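Small offices should stop leasing printers
26/09/2021

Our office in Herndale has nine people in it and, until June, a leased Indeck colour printer the size of a chest freezer. We paid $329 a month for it. The contract allowed 2000 pages. We printed 300, and a fair share of those were cover sheets.

I don't blame the dealer. We signed the thing. But the sales talk for these machines still assumes an office where every invoice goes out on paper, and very few small firms work like that now. Ours certainly doesn't.

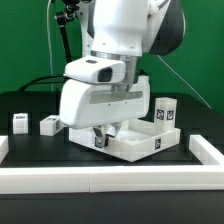

A white robotic arm over a dark tabletop, with a green backdrop behind.

The usual defence of a lease is service. A technician comes when the machine jams, and toner turns up in the mail. Fair enough, but our plain Isedo desktop model cost less than two months of the old lease. If it breaks, we can buy another and still be ahead by the end of the year.

Dealers could fix this if they wanted to. Morsy, the other supplier in town, offered us a plan at $40 a month with no minimum, then told us it needed a five-year term. Five years is too long to guess at anything in a small business.

Offer a one-year term, charge for the pages used and put the cancellation fee on the first page of the contract. I would sign that tomorrow.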